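FOR RELEASE

Kovon Names Wiroj Siriwan to Lead Rider Training Program

Retired motor officer will run low-speed skills courses for police motorcycle units

Kovon, a provider of motorcycle training for law enforcement agencies, has named Wiroj Siriwan as its new lead instructor. Siriwan will direct the company's low-speed skills courses at the Skistavano training grounds, beginning in November.

Siriwan spent most of his career as a motor officer, first on traffic enforcement and later on escort duty. He earned his instructor certificate while still on patrol and taught new riders in his own department until he retired. He has placed in several police motorcycle skills competitions and still rides in the retired officer class.

"Most of the trouble riders get into happens at walking speed," Siriwan said. "A loaded patrol bike is heavy, and it lets you know that when you turn the bars all the way and look down. We will be spending a lot of time on the clutch, the rear brake and where your eyes are."

The new schedule has 2 courses. The basic course is for officers newly assigned to a motorcycle unit and covers cone patterns, emergency braking, curb crossings and riding in formation. The refresher course lasts 3 days and is open to officers who already hold a motor certificate. Both include classroom time on pre-ride inspection, protective gear and collision review.

Kovon trained 388 riders last year at Skistavano and at its smaller site in Noiphan. The Noiphan site will keep offering refresher courses only – the paved area there does not have room for the full braking lane. Agencies that have already booked basic course seats at Noiphan will be moved to Skistavano at no added cost.

Riders must bring their own department motorcycle, helmet, boots and gloves. A limited number of training bikes fitted with crash bars can be reserved by agencies that cannot release a unit from patrol. Riders who drop out in the first week may return for a later course if their supervisor signs off.

The Skistavano grounds will also host the Tusico Invitational, a skills competition for active and retired motor officers. Riders compete alone and in teams over timed cone courses. Siriwan will set this year's courses but will not compete. Entry money goes to the Tusico fund for the families of injured officers, and each class winner may direct $1,000 from the fund to a local safe riding program.

Registration for both courses opens Thursday at 8 a.m. Training coordinators should send a roster with each rider's name, assigned motorcycle and date of last certification. Seats are held for agencies, and names on the roster can be changed up to the first morning of class.
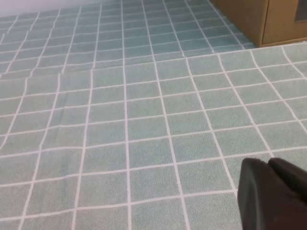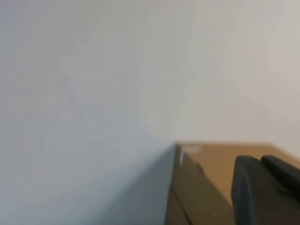
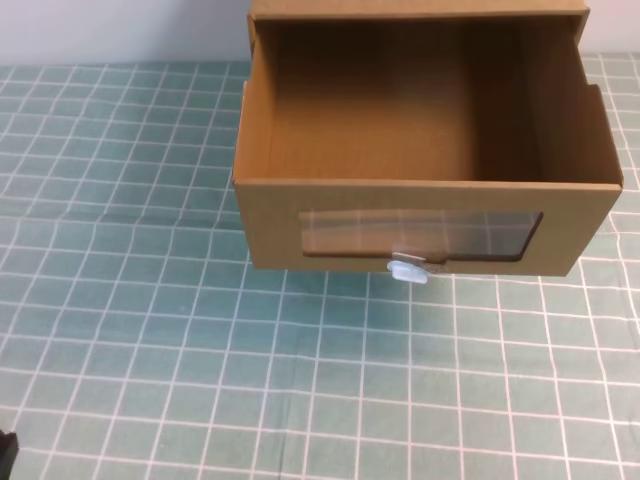 Last photo: open cardboard drawer with a clear plastic window in the front panel.

Media contact: Kovon Training Office, Skistavano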